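4.2 How Bloggers Talk About Category Romance

When we first sat down with the reviews, we expected most of them to be about the books. Many are, of course, and lovingly so, but a great deal of the writing wanders off into kitchens, school runs, family trips and the weather before it ever gets to the hero (and we came to enjoy that wandering very much). Of the 1,359 posts we gathered from parenting and lifestyle blogs, we chose 400 for close reading, and Masri and Essien each read every one of them, comparing notes as they went.
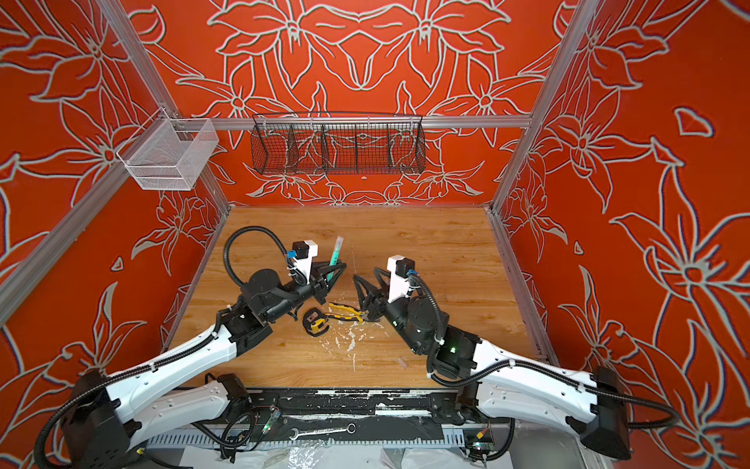 The wandering matters to our argument. A blogger who tells her readers that she finished a ranch romance in the carpool line is giving them a picture of when and how such a book might fit into their own day, and the comments suggest that they take it that way. In 70 of the posts the setting of the reading gets more space than the plot does! Harb (who keeps a shelf of these paperbacks herself) calls this "borrowed time" reading, and we have kept her phrase as a code throughout the section.

We sorted the passages by hand, on printed sheets, with one ink color for plot, another for place and a third for the blogger's own life. It was slow going, and more than once a single sentence ended up wearing all three.

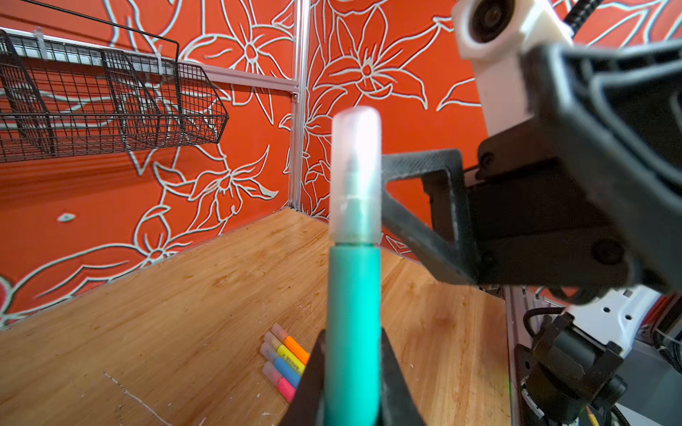

Figure 3. Teal marker with a translucent cap.

Place turned out to be the liveliest of the three codes. Bloggers who had moved to the United States from somewhere else were especially quick to notice when a book was set back home, and they would happily stop a review to argue over a town, an accent or a brand of cookie. Fawzy wrote to 50 of the bloggers in July to ask about this, and their replies, which were generous and often very funny, are taken up in Section 5 along with the matter of free review copies.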